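Workplace Automation Help Community
Topic: Staffing and duties

Reassigning folding staff after two robot arms are installed

Posted by Vandana Sisodia, May 25, 2024

I supervise the finishing room of the Skultholm garment care facility, where 24 employees sort, press, fold and pack shirts for hotel and office customers. Management has approved a trial folding station with two robot arms. The station is to take over part of the shirt folding on one shift, and the employees who now do that work are to be given other duties.

I have been asked to submit a written staffing plan before the trial begins. No position is to be eliminated during the trial. My concern is what becomes of the daily work. Several of our folders have more than 10 years of experience and are paid partly by the piece. I would be grateful for advice from facilities that have already made this change, in particular on pay, on job titles, and on who should be responsible for the station during a shift.

Kamlesh Awasthi

Our facility in Orkau introduced a comparable station last year, and I was responsible for the staffing plan. I recommend that you settle the question of piece pay first. We moved the affected employees to an hourly rate equal to their average earnings over the previous season, and we put this in writing before any equipment was delivered. Complaints were few as a result.

With regard to duties, please do not assume that the station will run unattended. Shirts must be laid out, checked and sometimes folded again by hand. We assigned one experienced folder per shift and created the title of station attendant, with a modest increase in pay. Our work surface is marked off with tape, and the attendants asked to be consulted before the layout was changed.

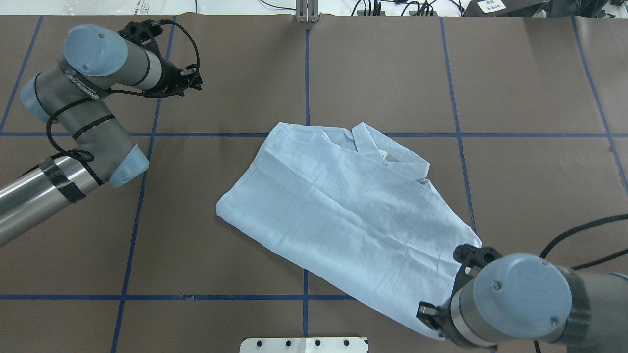 Light blue shirt on the taped work surface, with one gripper at the lower corner.

The attendant must also have clear authority to stop the arms without first asking a supervisor. We omitted this from our first plan and had to issue a correction. I would further advise rotating the assignment, as watching the station for a full shift proved more tiring than folding.

Namura677

Check your labor agreement. Ours required notice for any change of title, and the plan was sent back.

Vandana Sisodia

Thank you both. I will include the hourly rate and the stop authority in the draft. Mr. Awasthi, may I ask how long each rotation lasts at your facility?

Kamlesh Awasthi

Each rotation lasts two hours, after which the attendant returns to packing.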